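CHAPTER 8

Household Budgets and the Cost of Living

The study of personal finance begins with the household. A household may be one person living alone, a couple, a family with children, or several adults who share rent and food. For the purposes of this book, a household is any group of people who pay for their main living costs together. This chapter explains how such a group can record what it earns, plan what it spends, and prepare for costs that do not arrive every month.

Students who have completed Chapter 7 will already know the difference between gross pay and take-home pay. All budgets in this chapter use take-home pay. Gross pay is of little help in planning, as part of it never reaches the household's account.
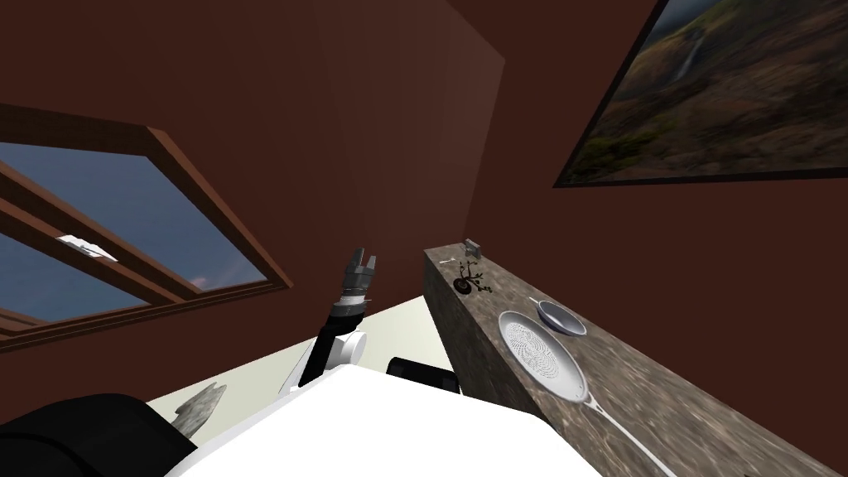

Spending is divided into two main groups. Fixed costs stay the same from one month to the next and are usually set by an agreement. Rent, loan payments, and insurance are fixed costs. Variable costs change with use or with choice, and they include groceries, fuel, clothing, and repairs. Some bills belong partly to each group. A water bill, for example, may carry a fixed service charge and a second charge based on the amount used. In the Kullovstead survey, which is used in the exercises at the end of the chapter, such bills are entered on two separate lines.

8.1 Small Purchases

Large bills are easy to remember. Small purchases are often missing from a first budget, and the plan then fails to match the bank statement. Lindqvist and Heinonen asked households in the town of Clirnside to keep every receipt for 30 days. Most of the gaps in their records came from kitchen goods, snacks, and items bought to replace something broken or worn out. Few of the households had set aside any money for replacements. 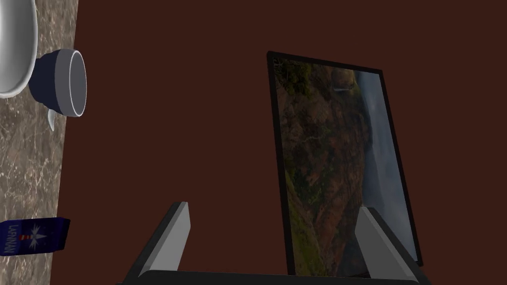

Figure 8.2. A plate or shallow bowl and a dark blue mug on a marble countertop.

A replacement fund is a small sum put aside each month for goods of this kind. Consider a household that spends $300 a month on groceries and household supplies together. If the two are recorded as one amount, a rise in food prices cannot be told apart from the purchase of new dishes. The household should record them on separate lines and review both at the end of the month. Where income is irregular, the review should take place each time a payment is received.

The same method applies to shared homes. Each member should agree in advance on which goods are common property and how their replacement will be paid for. A written list is recommended. Exercise 21 provides a blank form for this purpose, adapted from Koskela's workbook.

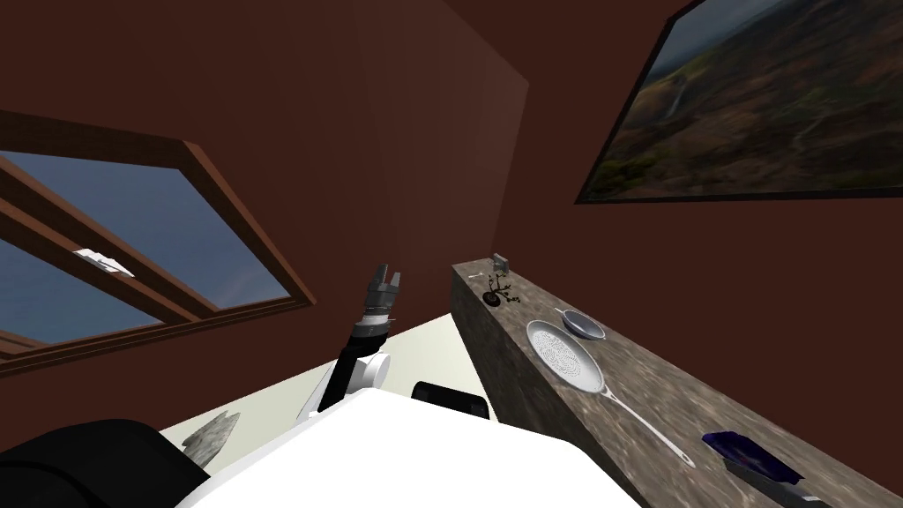 8.2 Costs That Fall Once a Year

Certain costs appear only once in twelve months. Vehicle registration, school supplies, and holiday travel are common cases. To include them in a monthly budget, add the yearly costs together and divide the total by twelve. The result is entered as a fixed cost, and the money is held in a separate account until it is needed. Households that begin this practice in December should first list any yearly bills due in January and February, which will have to be met from current income.

Partanen Educational Press | Permissions and corrections: contact the Editorial Office | Copyright Partanen Educational Press. All rights reserved. | Back to top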